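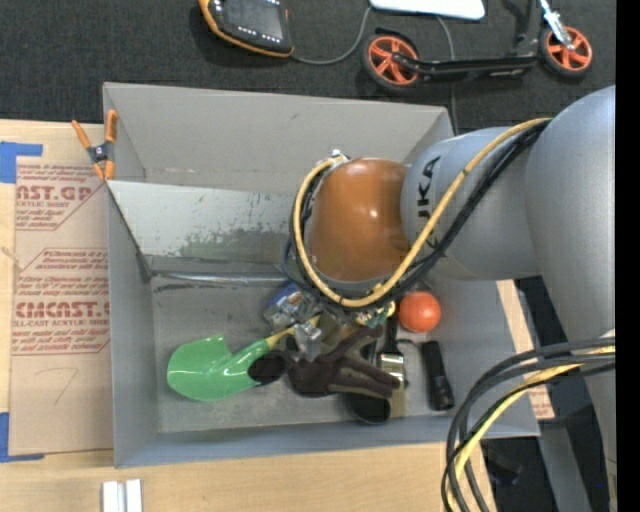
Scuffing should be treated as a kind of wear in its own right, Kulsoom Soomro argued, and kept apart from scratching in any record of a surface's condition. Most later usage follows her on this point, although the two words are still mixed freely in trade writing.

Scuffing, in the care of boxes, cases and other reusable containers, is the spread-out marking of a surface by repeated light rubbing. A scuffed patch is made up of many shallow marks lying close together, so that the eye reads them as a change of tone or shine. A scratch is a single line with a start and an end. A scrape lies between the two – it is usually wide, has a clear direction and is left by one heavy contact.

Causes

Most scuffing on the inside of a container comes from its contents. Goods that shift in transit rub against the lower walls and the floor, and grit trapped between them speeds up the process. Marks on the outside tend to gather at corners, rims and handholds, where containers touch each other when stacked or nested.

Walls that slope outward make nesting easier but add a sliding contact each time one container is lowered into another. The amount of rubbing depends on how much grit is present, how heavy the upper container is and whether it is set down straight.

Colour change

A scuff may look lighter or darker than the surface around it. Lighter marks are common on smooth coloured surfaces, as the roughened area scatters more light. Darker marks usually mean that something has been left behind, such as rubber, metal or dirt pressed into the rough area. The first kind is permanent without refinishing. The second can often be reduced by washing, and a short cleaning test is the usual way to tell them apart.

Grading

There is no single agreed scale. The Cidlow scale, used by several hire firms, has 6 grades, running from unmarked to worn through. It was drawn up by Hrvoje Hoxha from a set of 130 returned containers and gives a written definition for each grade, with no measured limits. Wajid Jafri objected that two of the middle grades could not be told apart under poor lighting, and a revised wording issued in September 2022 asks for side lighting at a low angle.

The Lundon method grades the floor and the walls separately and records the worse result. It takes longer, though it gives fewer disputes over containers whose damage is limited to one area.

Effects

Light scuffing has little effect on strength. It does make a surface harder to clean, and containers for loose food are normally withdrawn at a lower grade than those for packed goods. Labels also stick less well to a scuffed wall, and some hire firms keep one smooth panel clear of handling for this reason.

Prevention

Common measures include liners, dividers and the washing out of grit between loads. Liners need to be fixed at the rim – a loose liner can itself rub the wall beneath it.

See also

Abrasion
Nesting and stacking
Surface roughness
Returnable packaging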